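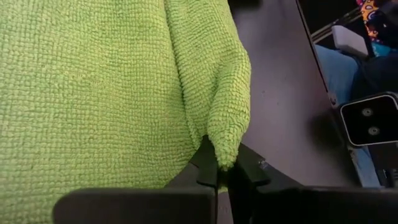
Lime-green microfiber towel, close view of the looped surface.

Progress report, Pitell household textile reuse project
Reporting period: from August to the end of the year
Date of report: 13/01/2020

1. What we did in this period

In the last report we wrote that the sorting room in Haton would open before the summer holidays. This was too optimistic. The electrical inspection was repeated two times and we received the permit only in August, so the period you read about here is shorter than the one in the grant agreement. We have moved the public collection days to the autumn and we kept the budget for them unchanged.

From the opening until the end of the year we received 1,233 kg of household textiles. Bed linen and towels are the largest part, then curtains, then table cloths and kitchen cloths. We do not accept clothes, because Mughal already collects them in the same streets and we agreed with them not to compete. Residents still bring clothes to our door. We pass these bags to Mughal every second week and they are not included in the weight above.

2. Sorting

The sorting is done in four groups: reuse as it is, reuse after repair, cutting for cleaning cloths, and fiber recycling. In the proposal we had only three groups. The repair group was added after the first month, when we saw many sheets and curtains with only an open hem or a small tear near the edge.

Synthetic cloths are more difficult. Many have lost their care label, and the fiber recycler in Drondamel takes only cotton and cotton mixes with a known share. For the moment we cut the synthetic towels and cloths for cleaning use, and local workshops take them. It is a solution for small amounts. If the share of synthetic material grows, we will need a second buyer, and we have started to ask for offers. Until now we have one answer, with a price that we find too high for transport.

3. Repair afternoons

We held 6 repair afternoons in the library of Haton. In the plan there were eight. Two were canceled, one for illness of the teacher and one because the library had its heating under repair. The places were full each time except the first. Participants asked for a session on sewing machines, how to clean them and change the belt, and we would like to put this in the spring program in place of the second lecture evening.

4. Money

Spending is below the plan in rent and salaries, as a result of the late opening. It is above the plan in one line, the scale and tables, by 200 euros - the first scale we ordered was not approved for trade use and the shop took it back only with a deduction. We ask for your agreement to cover this from the rent line. The full table is in annex A.

5. Open points

The floor of the sorting room is damp near the back wall. The owner has promised to look at it before the spring. We keep the bags on pallets for now.

The school visits did not start yet. Of the 19 schools we wrote to, four answered, and two of them want a date after Easter.

We did not yet receive the signed copy of the amendment from your office. Please send it by post to the Pitell address, not to Haton, where there is no mailbox.

6. Next period

We will hold the remaining repair afternoons, sign with a buyer for synthetic material if the price is acceptable, and print the leaflet in the second language. The next report will follow the normal calendar.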